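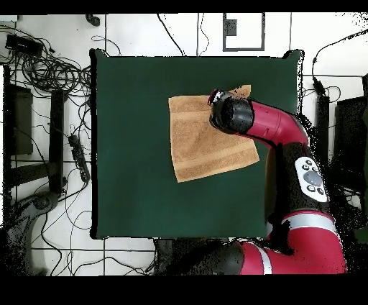
*A tan terry-cloth towel on a dark green tabletop, with one corner raised. Two woven bands cross the cloth.*

A **terry towel** is a piece of looped-pile fabric used for drying the body, the hands, or household objects. The loops, known as pile, increase the surface of the cloth and allow it to take up more water than a flat-woven fabric of the same size. Most terry towels are made of cotton, although blends with polyester, linen, or bamboo viscose are also sold.

## Construction

Terry cloth is woven with two sets of lengthwise yarns. The ground warp is held under high tension and forms the base of the fabric. The pile warp is held more slackly and is pushed up into loops as the weft yarns are beaten into place. Loops may be formed on one side or on both. When the loops are sheared, the result is called velour, which feels softer but absorbs less readily.

### Bands and borders

Many towels carry one or more flat strips across the width, usually near the ends. These are commonly called dobby borders, after the loom attachment used to weave patterned ones. Within the strip the pile is reduced or left out, so the band often looks darker or smoother than the surrounding cloth even when the yarn is the same color. Bands may shrink at a different rate from the pile, and a towel that has been washed many times can become slightly skewed or puckered beside them.

## Sizes

Names and measurements vary by country and manufacturer. The washcloth is the smallest common type and is generally square. Hand towels are larger and oblong, and bath towels and bath sheets are larger still. The household textile maker Wiken lists its square utility towel at 56 cm on each side. The Tromska line, introduced by the same firm in July, includes a narrow hand towel 80 cm long.

## Folding

A towel is usually folded on a flat, clear surface. It is spread out, the edges are pulled straight, and a corner or edge is lifted and carried across to meet the opposite side. Common methods include:

- **Half fold.** One edge is laid over the other. Repeating the fold at a right angle gives a quarter fold.
- **Third fold.** Both long sides are brought inward so that they overlap, and the strip is then folded again from the ends.
- **Roll.** The towel is folded once lengthwise and rolled from a short end.

In *The Linen Shelf* (revised August 2018), Natalina Marino recommends using the woven bands as a guide. If the bands lie parallel to the fold, the edges will normally meet even when the towel itself is out of square.

## Care

New towels are often treated with finishing agents that limit absorption, and a first wash before use is widely advised. Fabric softener leaves a coating on the loops and has a similar effect. Shaking a damp towel before drying helps the pile to stand. A pulled loop should be trimmed level with the surface, as pulling it further may draw out the rest of the row.

## See also

- Dobby weave
- Huckaback
- Velour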